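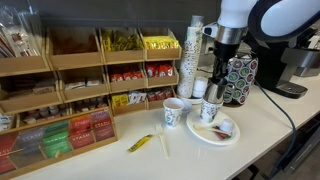
Lab tour, Hulto, November

The Sivska group spent most of our visit on one result: long tasks go better when the policy predicts the next subgoal first and the motion second. Their test bed is a drink counter, with a cup to be set on a plate and dressed with creamer and a spoon. The baseline maps camera input straight to motion and tends to stall between steps - usually after a release. The two-stage version needed around 3 days of extra labeling.

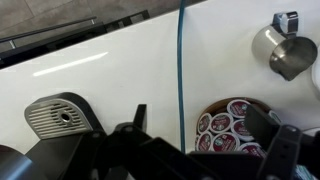

Wrist view: drip tray grille, pitcher and coffee pods.

Pods remain the weak point. Lids overlap in the wrist view, and grasp selection is still being reworked.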